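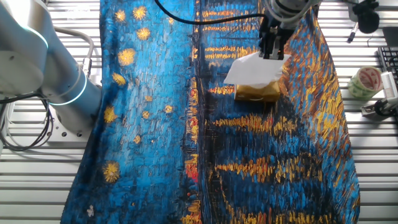 Hultov: Half a Day at the River Terminal

Hultov is usually passed through on the way to the lakes, and most visitors see only the bus station. I stopped there in May to look at the ferry terminal and the narrow-gauge line behind it, both of which open to the public one Friday a month. Entry is free, but a place on the guided part has to be reserved at the ticket office before 10 a.m.

The group was limited to 24. Our guide, Kaja Juška, started at the lower landing, where the water level is read off a painted gauge on the wall. Ferries stop running when the river passes the red mark. The Lula, the smaller of the two boats, was tied up for inspection, so we were allowed into the engine compartment in groups of 4. Headroom is poor and the ladder is steep. Visitors with bad knees can wait on deck.

The Crossing

The regular crossing takes eleven minutes and lands at Stoltik, on the north bank. Tickets are sold on board, cash only. Bicycles travel free outside the morning commute. There is a covered section near the stern, and the upstream side has the better view of the old grain warehouses.

The Railroad

The line from Stoltik runs 971 meters to the quarry gate and climbs most of the way. Yogesh Semwal, who drove that afternoon, explained the brake test and then carried it out twice, as the rules require with passengers on board. The cars have bench seats and no glass in the windows. A jacket is advised.

At the top there is a small exhibit on the quarry, with labels in two languages. The payroll books are worth the time. One lists 770 workers for a single season, by name and village.

Practical Notes

The last ferry back leaves at 5:40 p.m. and does not wait for the train. The cafe at Stoltik closes at 3. I ate at Sinaga, a noodle place two streets uphill from the Hultov landing, where the lunch menu ends at 2:30 and the soup is large enough to share. Luggage can be left at the ticket office but not at the bus station, where the lockers have been taken out.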